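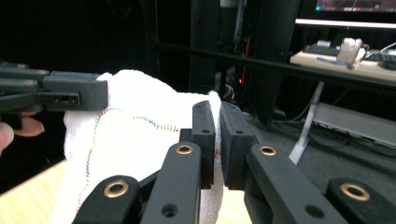 What can a laboratory learn from an open day at which visitors handle the grippers themselves?

It can learn how people without training pick up, hold and fold a soft object, and which parts of the instruction they don't understand.

4. The Open Day at Dristthorpe

4.1 Setting and visitors

The open day was held in April in our laboratory at Dristthorpe, in the same room where the daily recording is done. We considered moving the demonstration to the entrance hall, which is larger and has better light. Finally we stayed in the laboratory. The computers and the racks were already in place, and we wanted that visitors see the work in the surroundings in which it usually happens.

In total 54 visitors took part with their own hands. Many more came only to watch, and we did not register them. Most of the participants came from the town of Jekgate and from the vocational school in Flultstead, which sent two classes with their teachers. The classes arrived together in the morning and this gave us a queue for which we were not prepared. In the afternoon the visitors came one by one or in families, and the sessions were much calmer.

Every participant got a session of 30 minutes. The first part was used for the introduction and for free practice, and the remaining time for the folding task. The session was led by one member of the group, who stood on the other side of the table and was allowed to answer questions but not to touch the towel. Over the whole day the participants made 1,270 folding attempts. We count as an attempt every sequence that begins with a towel lying on the table and ends when the participant opens both grippers and moves them away. An attempt could be good or bad, and we kept both kinds.

4.2 Equipment

The participants worked with a pair of hand-held grippers from the Chowdary set, which is described in Section 3. The parts are 3D-printed in black plastic. One gripper is held in each hand, and the person closes the fingers by pressing the handle. There is no motor in the hand-held version, so the force at the finger pads comes only from the hand of the participant. For the open day we changed nothing in the mechanism. We only cleaned the pads between two sessions and checked by hand that the joints moved freely.

Figure 4. Folding with the pair of hand-held grippers. The right gripper (bottom) pinches a vertical fold of a white terry-cloth towel between its two finger pads, while the fingertip block of the left gripper presses on the top of the towel. The brass eyelets mark the pivot points of the right gripper. A curved line of multicolored stitching runs across the cloth.

The towels were chosen with some care. In an earlier demonstration we had used thin kitchen cloths, and these were too easy to pinch and too difficult to keep flat. Terry cloth behaves differently. It is thick, its loops catch on the pads, and a fold in it stands up by itself for a moment before it falls. This makes it a good material for beginners, who often need time to find the right angle of the hand. It is less good for neat results, because the layers push each other apart after folding.

The stitching visible in Figure 4 also had a practical use in our evaluation. On a plain white towel it is hard to say from a recording how the cloth has turned between the beginning and the end of a movement. A colored line can be followed with the eye, at least in the parts of the cloth where it is not hidden inside a fold. We therefore preferred the stitched towels for the task, and plain ones were given out for the free practice.

4.3 Instruction given to the participants

The instruction was written on one sheet of paper and read aloud at the start of each session. The participants were asked to fold the towel once along its length and once across, and to leave it with the open edges toward themselves. They were told that speed was not important. They were also told to keep both grippers close to the table and to avoid fast movements of the wrist, which make the recordings difficult to use afterward.

We noticed after the first morning group that the words "along its length" were not clear. Several pupils turned the towel before they started, and then folded in the other direction. Ilango Reddy, who led most of the sessions, began to show the first fold with a sheet of paper, and the misunderstanding became rare. The attempts from before and after this change are kept apart in the analysis in Section 5.

A second difficulty concerned the left hand. Our own operators use the left gripper in two ways: sometimes it pinches the cloth and lifts it, and sometimes it only presses the cloth against the table while the right gripper pulls. The instruction did not mention the second way. Some participants found it without help, usually after the cloth had slid away from them a few times. Others continued to pinch with both hands until the end of the session. When we asked them about it, they answered that they had believed pressing was not allowed. We consider this as a fault of our instruction and have corrected the sheet.

4.4 Observations

The observations below come from the notes of the session leaders and from the recordings, which we watched again in the following weeks.

The most frequent problem in the early attempts was the depth of the pinch. The participants closed the pads on the upper layer only, or they went too deep and took the layer under it as well. With bare fingers a person feels how many layers are between the fingertips. Through the gripper this feeling is weaker, and the participant has to judge by eye. Most people solved the problem by first pushing the cloth together into a loose fold and then closing the pads on both sides of it. This needs a little more time, but the grip is safe and the cloth seldom slips.

The second problem was letting go. Terry cloth stays on the pads after they open, and when the hand is moved away quickly the corner of the towel comes with it. A small turn of the gripper before lifting it helps. Our regular operators do this without thinking of it, and we had forgotten to write it down. One of the pupils from Flultstead described the movement to the classmate who came next, and in that part of the morning the corners were noticeably better.

The height of the table was also mentioned by several visitors. It is set for an adult who stands. Younger participants had to raise their elbows, and in this position it is tiring to hold the grippers for a long time. We offered them a low step, which was accepted by most. In future events the step will be ready from the beginning.

Left-handed participants asked if they could exchange the two grippers. The finger pads of our grippers are not the same shape on both sides, and so we asked them to keep the usual arrangement. They could choose freely which hand did the pulling. We have too few of these sessions to say if the results differ.

4.5 Comments of the visitors

At the exit a short questionnaire was offered, and 25 participants returned it. The questions concerned the clearness of the instruction, the comfort of the handles and the general impression of the visit. The handles were judged comfortable by the adults and too wide by most of the children. The instruction was judged clear, also by persons who had folded in the wrong direction, so this answer should be read with caution.

In the free part of the questionnaire the most common wish was to see a robot arm repeat the folding which the visitor had just performed. This was not possible on the same day, as the recordings must be processed before they can be used. We explained this orally, but the explanation came late in the session, and some of the visitors had clearly expected something else. For the next open day we plan to state it on the door and to run an arm with older recordings at a separate table.

4.6 Limits

The participants were not selected, and a person who comes to an open day of a laboratory is probably more patient with technical equipment than other people. The two school classes form a large part of the group, and pupils who waited in the queue could watch the others before their own turn. It was also not possible to keep the room quiet. For these reasons we do not compare the visitors directly with our operators in Section 5, and we use the attempts mainly to describe the kinds of error and the order in which they disappear.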